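29th September

Long day on the rack-loading task, and I want to get it all down before I forget which change did what. Most of this is about the chunk scheduler and the handoff timing between the two arms, with a detour through plate perception that took far more of the afternoon than I'd planned (sorry to everyone waiting on the calibration notes, they're coming).

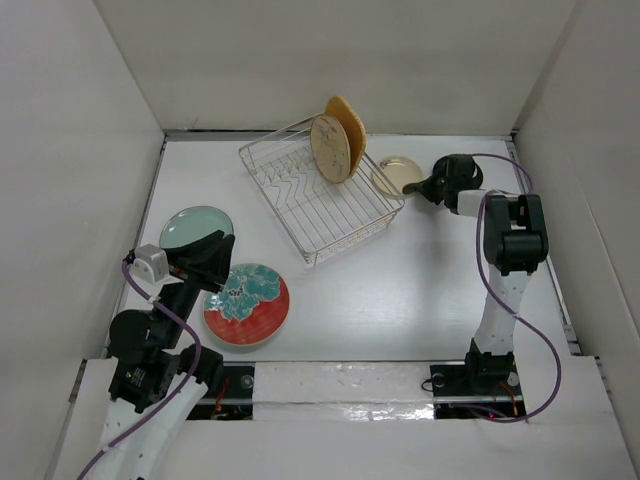

Plates and rack, both arms in play. 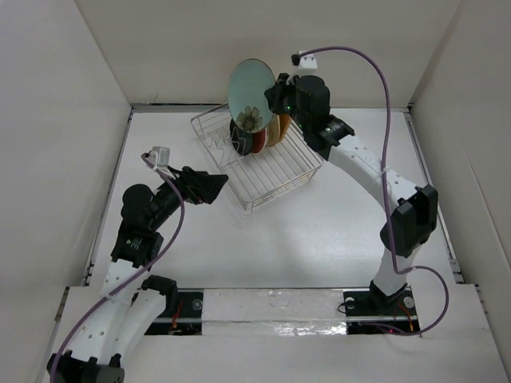
*Zewditu Gebru - Irka bench notebook, planning and control*

So, where we were. The policy puts out action chunks, and until this week we ran each chunk all the way through before asking for the next one. It's simple and it's easy to debug, but you get that little hitch at the seams that everyone who has stood next to the bench will remember. Back in August I wrote in here that the hitch was cosmetic. I take that back! Going through the logs this morning I found that a good share of the slot misses start within a few control steps of a seam, when the arm has slowed almost to a stop and then sets off again in a slightly different direction. With a plate already lowered partway between two wires, a slightly different direction is plenty to put the rim on the wrong side.

What I changed in Pravau (the executor side, the planner is untouched): it now asks for the next chunk when there are 8 steps left in the current one, and blends across the overlap with a linear ramp. I tried a cosine ramp first, because it looked prettier on the plots, and couldn't tell the two apart in the joint velocities, so linear stays. The request goes out on its own thread. Please don't move it back onto the control thread, even for a quick test - I did that by accident before lunch and spent far too long hunting a jitter that I had put there myself.

The ugly part is latency. Inference mostly comes back inside 90 ms, and then every so often it doesn't, and the old chunk runs dry. For now the executor holds the last commanded position and logs a `starved` event. I'd like something kinder than a dead hold, maybe letting the velocity decay over a few steps, but holding is safe and I wanted one change at a time.

Now the perception detour. The glass plate with the amber tint is giving the segmenter a miserable time. It's partly transparent, the tabletop shows straight through it, and the mask comes back as a thin crescent along the rim or as nothing at all. The red one with the big teal flower has the opposite trouble, in that the pattern is so bold that the mask likes to split along the petals, and then the grasp sampler cheerfully offers me a rim grasp on what it thinks is the edge of a blossom. Merging masks by fitting a single ellipse sorted out the flower plate on the saved images I tried. It does nothing at all for the glass. I have half an idea about using depth dropouts as a hint, in that a hole in the depth of the right size and shape is itself a sort of detection, but I haven't written a line of it yet.

Slot choice is the other thing I keep coming back to. Fekete (the slot planner, for anyone newer to these pages) scores free slots by distance from the gripper, which sounds sensible until the rack has a row of plates standing in it and the nearest gap is one the wrist can't get over. The rack also sits at a diagonal, and I found we were still building the approach vectors square to the table in one code path. One! All the others used the rack pose. I've fixed that and added a test that rotates the rack through 24 headings and checks that the approach stays lined up with the dividers. It passes now, and it fails very loudly on last week's commit, so I trust it.

Reach should go into the score too, along with a penalty for where the other arm is parked. When one arm is carrying a plate over the rack, the other is quite happy hovering right beside it, and the planner treats that as free space until the collision check throws the whole plan out. Better to steer away from it early. I've left a stub called `partner_cost` which returns zero, so if you see it in the config, it's doing nothing and you may leave it alone.

Logging: the Wusuvach viewer choked on the merged log for episode 1098 when I turned on per-step blending weights. It loads fine with them off. I suspect the timestamps, as the blended steps carry two, and the viewer only expects one. I'll split them into separate channels tomorrow.

Still to do, in whatever order I feel like after coffee:

- velocity decay on starvation, behind a flag
- depth dropout hint for the glass plate, try it offline first
- fill in `partner_cost`
- rerun the seam analysis on the new logs, same script and same thresholds as this morning
- calibration notes (yes, I know)

The branch is pushed. The blending is on by default there, and `overlap_steps: 0` gives you the old behavior back if you need to compare.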